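# Family History for Beginners: Notes for Session 2

Working out what your people did for a living
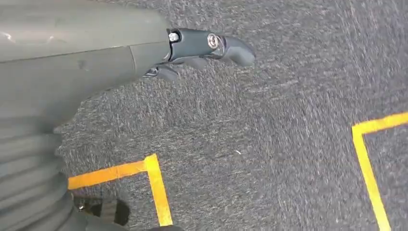
*Robot hand over grey carpet.*

Hello again, and thank you for the biscuits! I promised to write up what we covered, plus the bits I rushed through at the end when we got stuck on Dalia Soliman's great-uncle (more on him below, he deserves it).

**Start with what the family says, then distrust it a little**

Everyone arrives with a phrase. "He was in timber." "She had a little shop." "He travelled." Write the phrase down exactly as you heard it, with the name of the person who said it, before you look anything up. I didn't do this with my own grandmother and I've regretted it ever since – I can no longer tell which parts came from her and which I picked up from a cousin years later.

In my family the phrase was that my great-grandfather "ran Resolwood". I took that to mean he owned it. He was the yard foreman, and for the last stretch of his working life he was the night watchman. I was a bit crestfallen for an afternoon, then I got very fond of him.

**Where occupations turn up**

- Census returns. Good, but only one day in ten years, and people rounded themselves up.
- Marriage certificates, which give the fathers' jobs as well. A dead father is often marked "deceased", but not always, so don't lean on it.
- Birth certificates of the children. Get all of them if you can afford to. A man can be a carter for the first child and a coal merchant by the fifth.
- Trade directories. People had to be in business to bother, so labourers are mostly missing.
- Wills and probate entries.
- Local newspapers, especially the small adverts and the bankruptcies.

Put each one on its own line in your notebook with the year and the source. I use a plain exercise book and a pencil. If you prefer a spreadsheet, lovely, but please print it now and then.

**Dalia's great-uncle**

Dalia has kindly said I can use him. The family story was that he was a tailor in a village called Jotholm and never did anything else. She found him as a tailor on his marriage certificate, fine, and then in a directory as "tailor and carrier", and then in a newspaper notice selling a pony, two carts and the goodwill of a round. The buyer was a Mr Vashisht, whose name is on the back of one of her photographs! She had always thought he was a lodger.

So go back to the old photographs and letters each time you find a new name. I do mine every October, when the evenings draw in, and something always shifts.

**A word about money**

Somebody asked what an estate of £382 would be "in today's money". There are calculators online and they give wildly different answers depending on whether they use prices or wages. I'd sooner compare it with the neighbours. Look up 11 other people from the same street or parish and see where your man sits.

**For next time**

1. Bring one phrase from your family, written down word for word.
2. Bring one document that supports it or spoils it.
3. Read the "Grokivness" bundle (the shop letters, pages stapled in the wrong order, sorry – 2 comes after 4).

If you're stuck, ring me before tea. Anything published after 2000 on the reading list can be borrowed from my shelf, but put your name in the red book first.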